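Budgeting for a First Automation Project: Where the Money Goes

The quote for the robot is usually the easiest number to get. Call a distributor, describe the part and the payload, and a price for the arm comes back the same afternoon. Bouchard, a maker of wooden toys and small household goods, had that number in hand by July of last year. It took far longer to work out the rest of the budget.

The company wanted to automate a single station where small wooden parts are picked out of a tray and set into a sanding fixture. The work is simple and dull, and the station runs two shifts. Turnover there was high. Management first set aside enough for an arm, a gripper and a week of an integrator's time. By the time the project was approved, the arm made up 37 percent of the total.

That share is not unusual for a small plant. The remainder goes to items that often appear late in the planning: the gripper and spare finger pads, mounting hardware, guarding, wiring, cameras, software licenses, training, and the hours of the plant's own people. Bouchard had left the last item out of its first draft. When supervisors added up the meetings, trials and part preparation they expected, they came to 400 hours over the life of the project.

Grippers deserve a closer look than most buyers give them. Wood parts vary in thickness and surface, and a pad that holds one batch may mark the next. Bouchard compared two approaches. Dellberg, an integrator, proposed a conventional cell with fixed positions, custom metal fingers and a vibrating feeder. Pusinard, a smaller firm, proposed soft rubber pads and a system trained on recorded demonstrations, in which people do the picking by hand with a gripper tool that carries its own camera.

The two quotes were hard to set side by side. Dellberg's price was higher at the start, with most of it in tooling and the feeder. Pusinard's hardware was cheaper, but its quote had a line for data collection, billed by the day, and another for retraining whenever a new part family was added. Bouchard's buyer asked both firms to price the same three years of use, including four new parts a year. Once that was done, the gap between them was small.

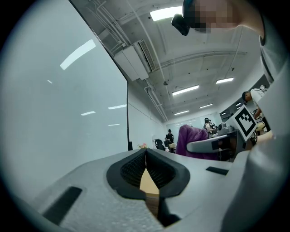
Collection days also need a clear definition in the contract. A day should state how many usable demonstrations are expected, who supplies the operators, and who pays when recordings have to be thrown out. Travel is a separate matter. Some suppliers do the work on their own premises with parts shipped to them, and others insist on the customer's floor. The first is cheaper. The second can turn up problems with lighting, dust and reach before the equipment is installed, when they cost less to fix.

Bouchard split the work. It shipped 40 sample parts to the supplier, chosen to include the worst of the normal production range, with rough edges and uneven color left in. Later sessions were planned for the plant. Sending only clean, well-cut samples is a common mistake and leads to a quote that has to be revised.

Consumables should go into the operating budget from the first month. Rubber pads wear, especially against unfinished wood, and suppliers differ widely in how they sell them. Some offer pads singly and others only as part of a complete finger set. Ask for the replacement price in writing and for the name of a second source. If there is no second source, keep more sets on the shelf.

Software is the other recurring cost. Bouchard chose to run its cell through Truto, a scheduling and monitoring package it already used for its saws, and paid for one more seat. A plant starting from nothing would have to price the package, the setup and a yearly renewal. It should also ask what happens to the recordings and the trained model if the contract ends. Bouchard's agreement gives the company copies of both. The first draft did not mention them.

On payback, the company used a period of around 18 months, with scrap and downtime counted at current levels. The finance office ran the figures again with the cell starting three months late and with output at four-fifths of the promised rate. The project still cleared the company's limit in the late-start case. It missed narrowly in the low-output case, and the purchase was approved with part of the payment held back until the agreed rate is met over ten working shifts.

Plants looking at a similar purchase can start with the station itself. Write down cycle time, reject rate and the number of part changes per week before calling any supplier. Measure the floor space, including room for a person to load trays with the guarding closed. Check the power and compressed air at the station, and get a price for moving either one. At Bouchard the air line was on the wrong side of the aisle, and rerouting it was charged to the maintenance budget.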